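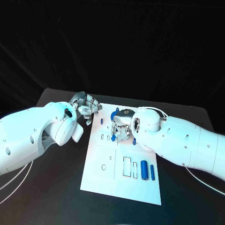 Two arms, one printed placement sheet and the blue pieces, on the dark table.

About us

Hi, I'm Nassoro Temba, and I started Plukberg after I'd spent too many years watching perfectly sensible people buy the wrong robot. We help small manufacturers, labs and technical schools plan and budget for automation equipment. We don't build arms and we don't sell them. You pay us to sit on your side of the table while you work out what you need, what it'll really cost, and what can wait until next year (quite a lot can, usually).

Before this I ran the equipment budget for a packaging plant. My first big purchase was a lovely arm that arrived in November and stayed in its crate until spring, as I hadn't put a penny aside for the table, the guarding, the wiring or the two weeks of training. I still wince when I think about it! The quote had been right there in my spreadsheet, one neat line, and I'd treated that line as the whole project. The spreadsheet we use with clients today grew out of that mess. It now has 94 lines, and yes, one of them is "somewhere to put the crate."

Jabari Kaijage joined me the following year. Jabari came from the service side, so he knows what things cost after the warranty runs out, and he's the one who asks a supplier how long a replacement hand takes to ship and then waits quietly until he gets a straight answer. I do most of the talking. He does most of the math. Clients seem to figure this out within ten minutes.

What we do

Most jobs start with a phone call and a pile of quotes that can't be compared to each other. One includes the controller, one doesn't, one has software priced per seat and another has it priced per arm. We put them all on the same footing and send you a plain summary you can hand to whoever signs the checks. If you haven't got any quotes yet, even better, we can help you write the request so they come back in the same shape.

Then there's the trial work, my favorite part. We have a bench with a pair of white arms and jointed metal hands, and we use it to talk through tasks before anyone commits money. A printed sheet with outlines on it, some slim pegs and chunkier cylinders, and suddenly the conversation gets a lot more specific. How big is your smallest part? Does it stand up or lie flat? Does it matter which slot it goes in? People come in asking for two arms with full hands and sometimes leave pricing one arm with a simple gripper. Sometimes it goes the other way, and I have to be the one to break the news.

Paper targets are cheap, by the way. If you take one idea from this page, print your layout at full size and tape it to a table before you spend anything on fixtures. A client of ours at Fandatum did this in their lunchroom and found out their planned work area didn't leave room for the cables.

We also do longer planning for places adding equipment over several years. Handinar, a training center we've worked with from the beginning, buys a little every budget cycle, and we keep a running list with them: what's due for service, what's getting noisy, what the instructors keep asking for. It's not glamorous, but I love that list.

What it costs

A quote comparison is $1,365, flat, for up to four suppliers. A full equipment plan starts at $3,000 and depends on how many stations you've got. The first call is free and so are the follow-up emails, within reason (Jabari would like me to underline "within reason"). We take no commission from suppliers. Biwott, who handle our own installation and wiring, get recommended to clients now and then, and when that happens we say in writing that we're their customer too.

Who we're a good fit for

Shops and schools with up to 100 people, mostly. Bigger companies tend to have a purchasing department with its own way of doing things, and we've learned we slow each other down. If you're buying your first robot, or your second one after the first didn't go so well, you're exactly who I like talking to. Bring the old invoices. Bring the floor plan too, even if it's a pencil sketch, and find out what power you have at the wall.

We're a small outfit, so there can be a short wait for bench time, especially near the end of the year when everyone remembers they have money left to spend. Get in touch early if you can. Send us a few lines through the contact form about the task you have in mind and the date your budget closes, and either Jabari or I will write back.

Page last updated July 30, 2025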